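I spent my Easter weekend reading a 96-page paper on fossil poop so you don't have to. You're welcome. Thread.

The paper is about coprolites, which is the polite word. They come out of a clay pit near Vitutthorpe that used to make bricks and now mostly makes mud and graduate students.

Sawsan Nasrallah and her team pulled 2199 pieces out of the pit. Most are the size of a peanut. A few are the size of a baked potato, and I'd like to apologize to baked potatoes.

The old story was that everything in the Vitutthorpe clay came from crocodiles. Someone decided this decades ago on the basis of one good skull and a lot of confidence, and it has been copied from textbook to textbook ever since.

So the team sliced up 176 of them and looked inside. Fish scales, mostly. Then bits of turtle shell. Then, in a batch from the lowest layer, beetle wing cases. Loads of them.

Crocodiles do eat beetles, especially when they're small. But these were from the baked potato end of the range, and a big croc living on beetles is like me living on sprinkles. Possible. I've had Septembers like that.

Nasrallah's suggestion is a large plant-eater that was chewing rotten logs and getting the beetles as a side dish. There's wood fiber in the same pieces, broken down the way fungus does it, so the logs were well past their best.

Which plant-eater? Great question. The pit has produced 6 bones from anything that fits, and one of those is a toe.

Hadi Sleiman, who has worked on the Flalunden beds for years, isn't buying it. His view is that a flood mixed two layers and we're looking at two animals' lunches in one pile. He put this much more nicely in his reply. Only slightly more nicely.

I lean toward the logs, for what it's worth. The wood and the beetles are packed into the same slices, and a flood would have to be pretty tidy to manage that. But I also once bet Nelly Quispe a dinner on a "tooth" that was a pebble, so weigh that as you like.

Best line in the whole thing is in the methods section: "Specimens were not licked." Five words, no explanation. There is a history there and I want all of it.

Next step is chemistry, to see if the beetle pieces and the fish pieces really came from different guts. Retno Pillai is running that part, and results are due in September — so, by paleontology time, whenever.

Okay, going to make dinner. Not potatoes.

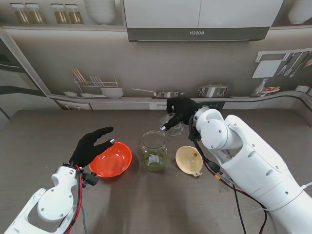

One hand over the bowl, one on the lid.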